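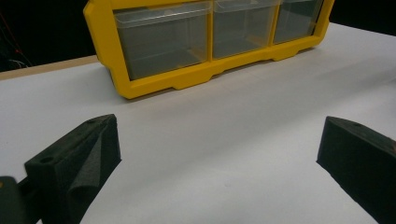
4 min read

Progress report, February
Teaching by hand: the drawer tasks
To: Waltraud Schwaiger, Sostent
From: Declan Grimshaw, project lead

Dear Waltraud,

You asked for a report that could be read over one cup of coffee, after last time's took two and a sandwich. I have left out the wiring diagrams. Erhan has them if you get lonely.

What we did

The work this period was the yellow organizer with the clear drawers. The task sounds like something you would give a toddler to keep it quiet: reach the organizer, get hold of a drawer by its lip, pull it open, stop. A person holds the gripper tool and does the job while the camera on it records, and the robot is later trained on those recordings. We planned 100 usable demonstrations and have 107. We recorded 121 to get there. The other 14 were thrown out, mostly for pulling so hard that the whole organizer came along for the ride, and in two cases for a sneeze.

Clear drawers were your suggestion, and I have forgiven you. The front of the drawer and the inside of the drawer look much the same to a camera, and the lip only stands out when the light falls on it kindly. The first trained version was very fond of reaching for a spot just behind the front wall, with great confidence. We now record with the lamp in several positions, and we start each demonstration from a different angle to the organizer, so the drawers don't always sit square in front of the fingers.

Foam on the fingers has stayed. Nandi Kruger tried bare fingers for an afternoon and the noise alone settled the matter. The foam grips a thin lip better than I expected, but it folds and creases with use, and a finger with a fold in it does not close quite the way it did when the earlier recordings were made. We check it before each session now. Spare pads have been ordered from Romico, whose delivery estimate I would describe as a mood.

Hand-held against remote control

You wanted a straight comparison. Reshma Mthembu recorded 60 of the good demonstrations with the hand-held tool in a day and a half. The remaining 47 were done by remote control, with the operator driving the arm from the next room, and took most of two weeks. The remote ones are slower and full of pauses while the operator thinks, and the robot has learned the pauses. It will approach a drawer, stop, and appear to consider its career. We are trimming the pauses out and training again.

Remote control does have one thing going for it, and Erhan would like it on record. The arm can only do what the arm can do. With the tool in the hand, Reshma can twist her wrist in ways the arm cannot follow, and some of her prettiest pulls were no use until she did them again like a person with a stiff shoulder.

What went wrong

The control software from Drosetti lost its connection nine times. They have sent a new version. It lost its connection once during installation.

The wide drawer is going well. The narrow one at the end is not, and I would not want anyone to see it before the next review. The fingers come in at a poor angle and tend to push on the divider. More demonstrations of that drawer alone should help, and Reshma has started on them.

Money and people

We are inside the budget, mainly thanks to the cheapness of plastic organizers. The second operator position is still open. Sithole has offered to lend us someone for a month, and I would like your approval to say yes before they think better of it.

Next

Finish the narrow drawer. Retrain on the trimmed remote recordings. After that, closing the drawers, which we had assumed was the same task backwards. Nandi tried it briefly and has asked for extra weeks. I have put them in the attached schedule, along with the date of your visit. Mornings are better; the lamp behaves before 11 a.m.

Regards,
Declan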